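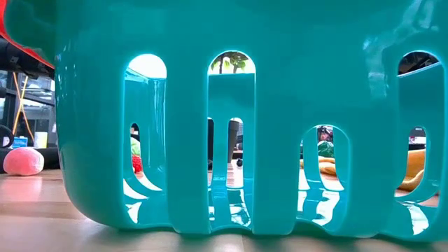

Teal plastic basket on a wooden surface

Moving a kitchen wall in a 1960s house

Yasaman Salehi
We want to move the wall between kitchen and dining room by 35 cm. The house is in Dreston and has a flat roof. Do I need an engineer, or can the builder decide?

Paavo Hirvonen
Ask an engineer first. In my house the wall looked thin, but it was carrying a roof beam. I paid 448 for the visit and the drawing – good money spent.

Omid Mirzaei
My builder just knocked on it and said ok. No problems in 3 years.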